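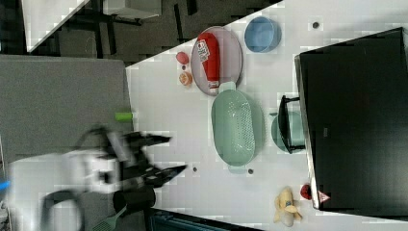
Arm table update, Promodov prep floor

Quick one this time, sorry, February schedule is eating everybody. Written 2020-01-29, so if you read this later some of it has moved on.

Short version for those who skipped the last two newsletters. The robot arm stays. The practice table stays too. Dish sorting and put-away on the Wulness line goes over to the arm one station at a time, and the first station is the one closest to the dish return. No jobs cut at that station. Hours do change, see further down, please read that part before you come to the office with it.

Still toy food on the table for now. Real produce comes once grip settings are signed off for each item. Bottles are harder than they look, squeeze bottles most of all, they give when you grab them. Flat plates are their own headache. Bowls, fine.

What people on the floor have been asking, in no order:

Do I have to learn to program it? No. You learn start, stop, hold and how to reset a table. The rest is Rothe, they have the service contract and they pick up the phone until the end of second shift.

Who resets the table between runs? Whoever is signed on as table lead. It's on the board by the lockers. If your name is up there and you did not know, come see me.

Can I still do the sorting by hand? Yes, on the other stations, and on this one too any time the arm is on hold. Several of you said you like that job becuase it's the only quiet one in the building. Heard. It's in the notes for the next meeting.

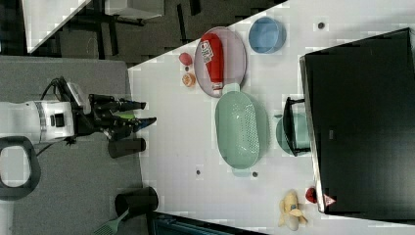 Is it faster than us? Not now. Could be later on the dull stuff, the same plate over and over. Mixed loads, where a bottle comes back with the bowls and a pot on top, you all win that easily. Clondero (the scheduling people) wanted a target on the wall and we said no target until summer at the earliest.

On hours. Two people per shift at the arm station, same as today. One is table lead, the other floats to packing when the arm is running. That float time is what changes. Up to 29 minutes of it per shift can be called on by packing without asking first, anything over that the shift lead has to ask you and you can say no. Pay rate is whichever is higher of the two stations. Payroll knows. If your slip says different, bring it in, don't wait a month.

Wrists and backs: the reaching-over part of the job is meant to go down. If it doesn't, or if the resetting turns out to be just as bad, put it on the yellow form. We can raise the table. Two of the taller people already asked and that's being looked at.

Also keep hands out while it's moving. Yes even if something is rolling away. Let it roll. Hit hold, wait for the arm to park, then go in. Same for the cables, do not tuck them, do not tape them, call it in.

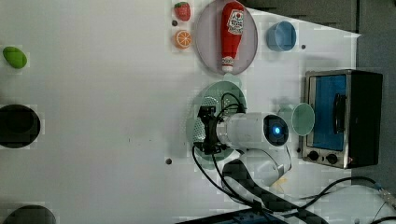 Sign-up and dates

Table lead training runs through February, short sessions, on the clock. Sheet is outside room 1671. Put your shift next to your name, last time half the sheet was just first names and we have a lot of repeats.

Toaster oven moves are on the practice list as well, door and knobs. Those come after dishes. If you want to be in on that part write OVEN next to your name.

Suggestion box: there is 1000 dollars set aside for small fixes at the station. Mats, better light, a second stool, whatever. So far we have one slip and it says "radio". Keep them comming.

Next update when the second station has a date. Questions before that, my door or the clipboard.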